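Physiologie des fruits après la récolte – notes du cours 4
Mars, par l'équipe pédagogique, Institut agricole de Ronau 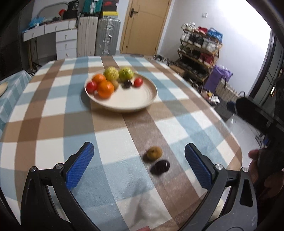 Fig. 1 – Une prune violette et un fruit brun de type kiwi, sur une nappe à carreaux.

Rappel du cours 3 : le fruit récolté respire encore. Il consomme ses sucres et ses acides, il perd de l'eau et il produit de la chaleur.

1. Deux groupes de fruits
On distingue les fruits climactériques et les fruits non climactériques. Chez les premiers, la respiration augmente fortement au début de la maturation, avec une production d'éthylène. Le kiwi, la pomme et la plupart des prunes sont dans ce groupe. Le raisin et la cerise sont dans le second : cueillis trop tôt, ils restent acides.

2. Le rôle de l'éthylène
Le kiwi est très sensible à ce gaz, même à faible dose. On évite donc de le stocker avec des pommes. Certaines variétés de prunes produisent peu d'éthylène – on les appelle « climactériques supprimées » – et mûrissent lentement.

3. Exercice à préparer
La coopérative de Cârstea a pesé un lot de prunes à l'entrée du stockage : 600 kg. À la sortie, il manque 166 kg, pertes d'eau et fruits écartés ensemble. Calculez la perte en pourcentage, puis proposez deux mesures pour la réduire. Le travail est à rendre lundi, une page au maximum.

Documents liés
Cours 3 – La respiration cellulaire
Cours 5 – Le froid et ses dégâts
Fiche TP – Mesurer la fermeté
Visite de la station de Flakbridge : informations pratiques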